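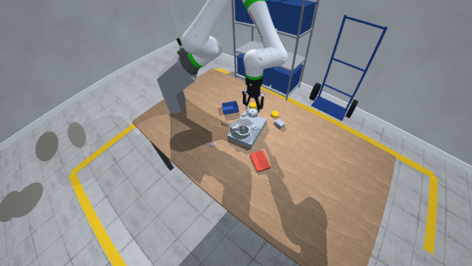
Shared Tables and Study Time at Plolness Library
Term project report, Interior Planning II
27 July 2026

1. Background

The reading room at Plolness Library was refitted two years ago. The old single desks were taken out and long shared tables went in. The library wanted more seats in the same floor area, and it got them, but the front desk began hearing that the room was harder to work in. Our group looked at how the shared tables are used and whether their size has anything to do with the complaints.

We compared Plolness with the Jekgate branch, which bought narrower tables from the same supplier, Kinoshita.

2. Method

We visited both branches during June. At each visit we noted which seats were taken and how long each person stayed. We also handed out a one-page survey and got 40 back from each branch, 80 in all. The survey asked about elbow room, noise, light, and whether the person would sit across from a stranger.

The shared tables at Jekgate measure 975 mm by 1755 mm. The ones at Plolness are wider and longer, and no two are quite the same, so we list them by type in the appendix.
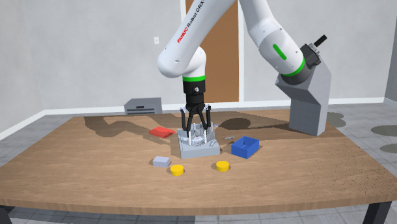 Figure 1. Wide wooden table in a plain gray room.

3. Results

People at both branches took the corner seats first. Middle seats filled only when every corner was gone. At Plolness many visitors put a bag on the next chair, and this was less common at Jekgate, where the chairs are closer together and the bags went under the table.

Width mattered more than length. On the survey, people at Plolness were happier sitting across from someone they did not know. They were less happy with the light, which comes from the ceiling only and is weak at the center of the wide tables. Jekgate has a lamp at each seat.

Noise scores were close. Most written comments on noise were about the tile floor and chairs being dragged over it.
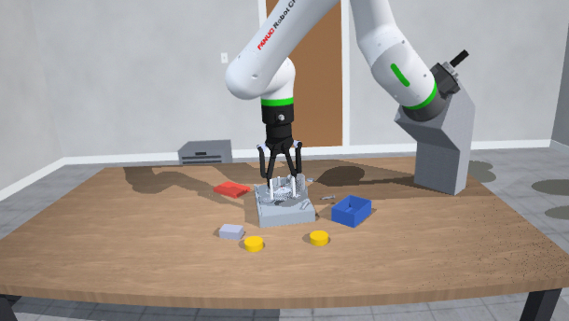
Figure 2. Wooden table on gray tile, with pale gray walls.

4. Problems with the study

June includes exam weeks at Multosley College, and students from there fill Plolness in the afternoon. Jekgate is farther from campus and does not get that crowd. We also lost one set of seat notes from Jekgate and had to repeat the visit in the morning instead of the afternoon.
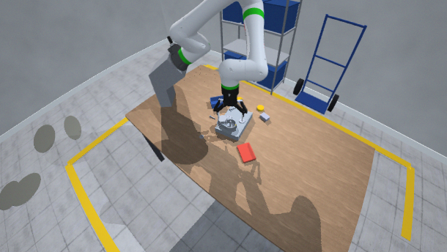

5. Recommendations

Keep the wide tables at Plolness. Add lamps down the middle of each one, starting with those farthest from the windows. Put felt pads on the chair legs at both branches. Mark a few tables for group work so that the corner seats on the others stay free for people working alone.

A second round of visits outside exam season would show whether the seating pattern holds when the room is half full.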